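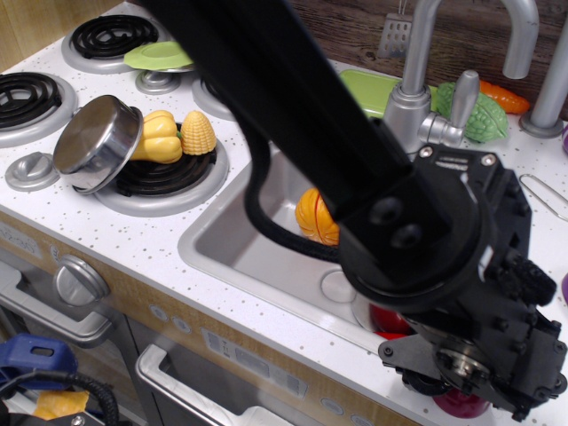 Toy kitchen with four burners and a speckled countertop.

How to clean a secondhand play kitchen

Set aside a morning. Most used play kitchens need a wash, a few tightened screws and some time to dry.

1. Take out all loose food, pans and utensils. Remove any batteries and check the compartment for white or green crust.

2. Vacuum the corners and door hinges with a brush attachment.

3. Mix a few drops of dish soap into a bowl of warm water. Wipe every surface with a wrung-out cloth. Don't soak wood or fiberboard, as the edges swell.

4. For crayon, rub with baking soda on a damp cloth. Test a hidden spot first.

5. Sticker residue comes off with cooking oil left on for around 11 minutes. Wash the spot with soap afterward.

6. Tighten the screws by hand. Older Khoury kitchens use a hex key, and the Tallton hardware counter sells replacements.

7. Wash plastic food in the sink and dry it on a towel. Squeeze hollow pieces to get the water out.

8. Leave the doors open overnight before putting anything back.

If the kitchen is tall, fasten it to a wall stud with a furniture strap.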